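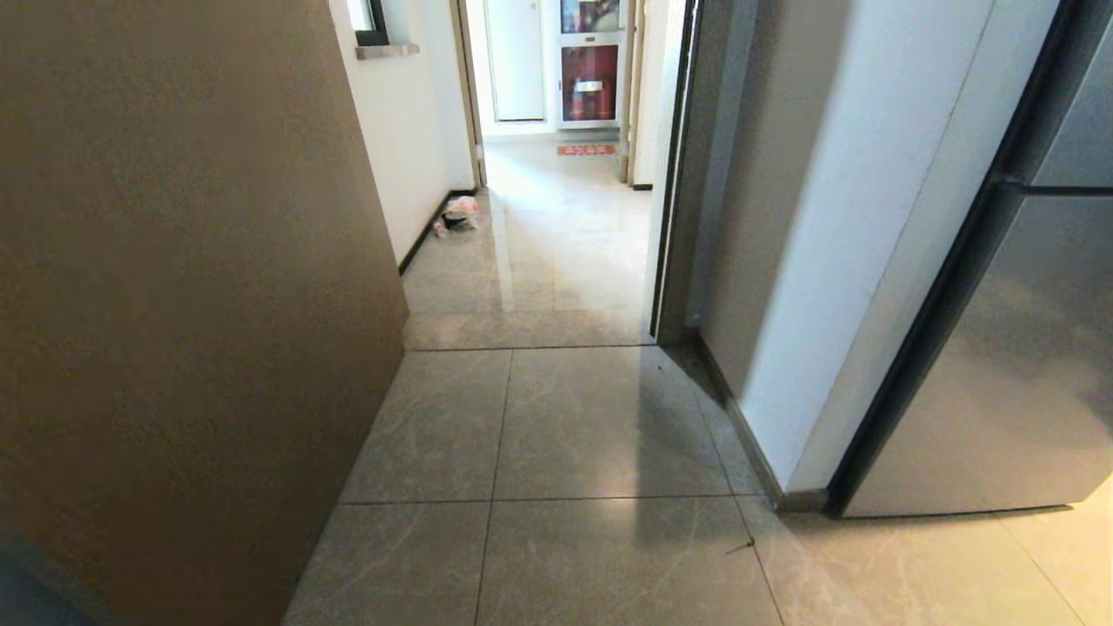
Hallway and corridor floors: frequently asked questions
Last updated July 5, 2019 by Danang Menon

These are the questions I get most often about marble-patterned tile in halls, passages and shared corridors. I don't sell tile, cleaner or doormats. Where I mention a product it's because a reader asked about it, and I paid for it.

Is marble-patterned tile the same as marble?

No. If the box says "marble effect", "marble look" or "marble pattern", you are buying a tile with a picture of marble on it. There's nothing wrong with that. It's cheaper, it doesn't mind vinegar nearly as much, and from standing height most visitors can't tell. What I object to is the showroom habit of dropping the word "effect" once you've sat down. Ask for the word to be written on the order. The Vedton salesman I dealt with called it marble four times and wrote "glazed porcelain" on the invoice.

Does a glossy floor really make a hallway look bigger?

It makes it look brighter, if there is light to reflect. A corridor with a sunny end will throw a long shine across the tiles. A hall with no window of its own stays as dim as it was, and you now have a dim hall that shows streaks. Stand in yours at noon with the lamps off before you believe the brochure.

Will pale tiles show every bit of dirt?

They show dark bits. Grit, fluff, a crumb by the fridge, whatever came in on somebody's shoe. They hide dust very well, and people who tell you pale floors are "hard to keep clean" mostly mean that they can see what needs picking up. I would take that over a dark floor where you find it with your socks.

Faint veining helps a little. I have read claims that it "disguises everyday wear". I've lived on it for 8 years and it disguises hair.

What about dark grout with light tiles?

The one piece of advice I give without grumbling. Pale grout in a passage goes grey down the middle, where people walk, and stays pale at the sides. Dark grout begins where pale grout ends up. You do get a visible grid, and if the tiler was careless you'll see it at once. Check the lines through the doorways in particular. They should carry on straight from one side of the threshold to the other, and if they don't you'll notice every time you come home.

Is Ivard worth the money?

Ivard is a floor shine sold in a tall bottle with a measuring cap. I used it for a whole December, half the hall with Ivard and half with warm water and a drop of washing-up liquid. After two weeks I asked my sister which half was which. She chose wrongly. The Ivard half was also the one that had gone slightly tacky by the skirting. The makers' leaflet says to allow "up to 12 applications" for full effect. I didn't get that far and don't plan to.

So what should I use?

A soft broom, then a flat mop wrung out until you think it's too dry. Change the water when you can't see the bottom of the bucket. Buff with an old towel if streaks bother you. Steam mops are fine on most glazed tile, but I wouldn't buy one for a hallway.

Do black skirtings work with a white wall?

They hide mop marks and scuffs from shoes, which is what a skirting in a passage is for. They don't hide dust on the top edge, so run a cloth along it. Grey is a compromise that I like less in photographs and more in real life. Some flats have one colour inside and another out in the corridor, and once the door is shut it hardly matters.

Which way should the hall door open?

There is no rule that suits every home, whatever you've been told. A door that swings into the hall takes a bite out of the floor every time it's used, and it needs clearance above the tile. People forget this when they tile over an old floor. Open the door fully and check for rub before the tiler has gone home. Planing a door is an easy job that gets charged as a hard one. 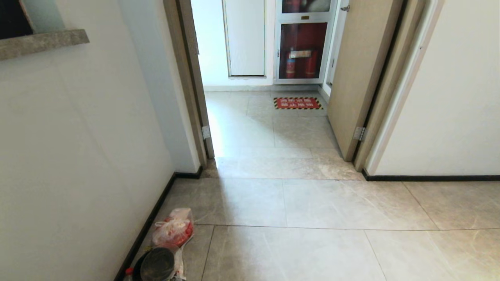 Hall door open towards us, with the extinguisher cabinet on the far side of the corridor.

May I put things outside my front door?

Look at what is opposite before asking about the rules. If there's a fire cabinet out there, the floor in front of it stays clear, and I don't care how slim the shoe rack is. Plenty of buildings put a notice on the floor to that effect, striped border and all, and people still write to me asking if a pushchair counts. It counts.

The rest of the corridor depends on your lease. Kazlauskienė, the agents for my own block, allow a doormat and nothing else, and I used to think that was fussy. Then I carried a mattress out.

Is it all right to leave a bag by the wall just until I go down?

You'll say "just until I go down" and it will be there tomorrow. I have done it myself. Leave it inside your door, where it annoys you and gets moved.

Which doormat do you recommend?

None with much conviction. A thin mat on a polished tile slides. The Stuvby mat has a rubber back and claims to be "non-slip on all surfaces". Mine moved a hand's width in a week, on clean dry tile, with one person using the door. A square of the mesh sold for the underside of rugs fixed it, at a fraction of the price of the mat. Buy a cheap mat and good mesh. Check too that the door clears it, and keep it flat, as a curled corner will trip you sooner than the tile will.

Are polished tiles slippery?

When wet, they can be. Ask for the slip rating of the exact tile, in writing, and be wary of anyone who answers with "it's very popular for hallways". If you come in straight from the rain and the hall leads past the kitchen, I'd have a matt tile. If you come in from a covered corridor you will probably be fine with gloss and a mat.

Will a stainless steel fridge look wrong next to all this?

A fridge facing a shiny floor reflects the floor, and the floor reflects it back. Some people find that smart. I find it means two surfaces to wipe. A soft dry cloth does for the steel, and the special sprays left mine no better.

I was quoted 995 for re-grouting a hallway. Is that fair?

I can't tell without seeing it, and neither could the person who quoted you over the telephone. Ask what size the floor is on their sheet. Ask if the old grout is being raked out or skimmed over. Skimming is quick and comes away in flakes. If they won't say which, get another quote.

Can I send in a question?

Yes, through the contact form. Please say what the tile is according to the invoice, and what you have already put on it.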